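Trail Food: Rilov to Zondusden
Posted 28/08/2025 by Dardo Salinas
Filed under: Day hikes, Food

The walk from Rilov to Zondusden is 13 miles one way with 3000 feet of climbing, most of it in the first half. There is no store on the route and the snack window at the Brallamton trailhead closed in June. Whatever you plan to eat has to be in your pack when you leave the parking lot.

I have done this walk with different groups and the food is always what people ask me about afterward, so this page is about the small stuff. Dinner is at the other end. Breakfast is your own business. What I mean here is everything you eat standing up, or sitting on a rock for ten minutes with your boots still on.

My own rule is to bring fruit, something salty, something sweet and one drink besides water. I aim for 1000 calories over the day on top of breakfast. Some people need more than that. If you know you get shaky when you skip lunch, pack double and carry the extra weight.

Most of it comes from Sison, the grocery across from the bus stop in Rilov. They open early enough that you can shop on the morning of the walk, but the fruit is better picked over the afternoon before. The single-serving items are in the back aisle, on the left, past the rice. I usually pick up one or two things there I haven't tried. Many of the labels are in Chinese, and the owner's daughter will read one for you if she isn't busy at the register.

At home I put it all out on the table before I pack. It's easier to see what's missing that way, and easier to put back the things I grabbed because I was hungry in the store.
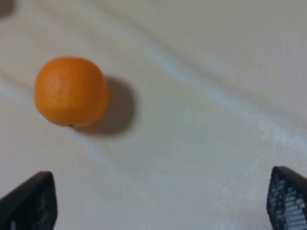

An orange. Always the first thing on my list.

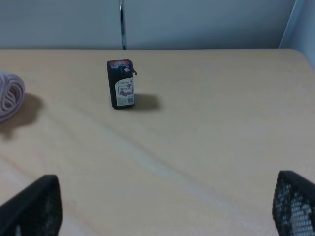
Small black package with red Chinese characters on a white label. Stands up by itself.
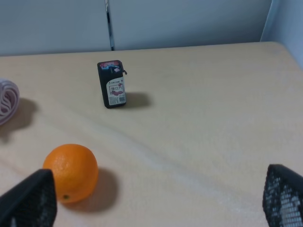 Drink carton, single-serving size, pink, red and white across the top.

Packing order matters more than people think. I use a plain roll-top bag for food and nothing else goes in it. Drinks go at the bottom, standing up, with a dish towel wrapped around them. I started using the towel after a juice leaked through to my spare socks on the way up to the second saddle. It also works as a place mat when the rocks are dirty.

Fruit goes in the middle. Oranges are the best choice for this walk. They don't bruise like pears, they hold up in the heat, and you can peel one with cold hands if you start it with a thumbnail before you set out. Bring a bag for the peel. Orange peel takes a long time to break down at the top and there is already too much of it behind the big cairn. Apples are fine too. Bananas are a mistake on anything longer than 5 miles and I have stopped arguing with people about it.

Salty things go on top. Crackers, nuts, rice snacks, whatever you like. Take them out of big bags and put them in small ones. If you carry a full-size bag of chips up that hill you will arrive with a bag of crumbs.

Sweet things I keep in the hip pocket so I can get at them without stopping. Hard candy is good for the climb. Chocolate is only good before the weather warms up.

Where to stop:

First break, the footbridge. It comes early and you may not want it, but eat something anyway. Half an orange is enough. There is shade on the far side.

Second break, the lower saddle. Salty food and plenty of water. The bench is still there but one end has sunk, so two people sit on it at a slant.

Lunch, the sheepfold. It is out of the wind and has flat stones to put things on. I give this one half an hour. Save the drink for here. If you want it cool, fill a pot from the stream and stand the drink in it while you eat.

Last break, the gate above Zondusden. Finish what you have left. You can see the road from here and it looks closer than it is. The descent is steep for the last mile and people get careless on it when they are tired and hungry.

A few questions I get by email:

Do you take a stove? I don't. It's a day walk. A small thermos of tea weighs less and nobody has to wait for water to boil. In winter I might think about it.

How much water? Two liters from the start, and I refill at the spring past the sheepfold. I treat it. The spring was low on my last two trips, so ask at the trailhead board before you count on it. In a dry year I take three liters and complain about it.

Can kids do it? The whole thing is too long for small kids. You can walk to the footbridge and back from the Rilov side, and that makes a good afternoon with a snack in the middle. Let them choose one item at Sison and carry it themselves.

What about trash? There are no cans between the parking lot and the bus shelter in Zondusden. Flatten cartons and boxes when they are empty and squeeze out the last drops first. I carry one zip bag for wrappers and one for peel. Both go in the outside pocket so they aren't pressed up against clean food.

Is the bus back reliable? The afternoon one is. The evening one has skipped the stop on me twice. Keep one snack unopened until you are sitting on the bus.

I'll redo the store notes after the fall walk. Sison is moving some of its shelves around and the back aisle may not be where I said it was. If you have been in lately and know where the single-serving drinks ended up, use the contact form.

More pages in this section:
Parking at the Brallamton trailhead
Rilov to Zondusden, route notes
Lower saddle in snow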